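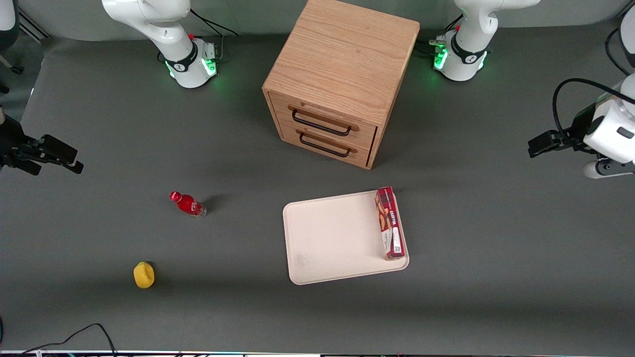 My project: should Lerbridge have signed the fishing deal with Comberg?

I picked this one because my uncle used to work the boats at Trerncombe and moans about the deal every time we go round, so I thought I'd better find out if he was right!

The deal let Comberg boats fish inside our 22 mile limit for the first time, and in return their government dropped the tax on our tinned fish. It was due to start in January but got put back twice while the two foreign ministries argued over who would do the inspections.

For my main source I read the speeches from the debate (long, and quite shouty in places). Minister Abdelaziz said small countries can't afford to fall out with the neighbour who buys most of their exports. The other side said we'd given away the one thing Comberg wanted and got very little back. I changed my mind about three times while reading them.

I also did a survey outside the harbour office and the library. I handed out 400 forms and got fewer back than I'd hoped — it rained and people wanted to get home. Most of the harbour lot were against, most of the library lot didn't know there was a deal. Mahmoud Hajji, my tutor, pointed out that asking people at a harbour about fishing isn't very balanced, and he's right, so please don't read too much into it.

The bit I found hardest was the jobs figure. One leaflet said 2,000 jobs were at risk but gave no source, and I couldn't find where it came from, so I've left it out of my table.

I think the deal was worth signing but the inspection part was badly written. It only says "joint checks" and each side reads that its own way. If I had more time I'd look at how Comberg's papers covered it — I only used ours.

Handed in 4 Nov 2019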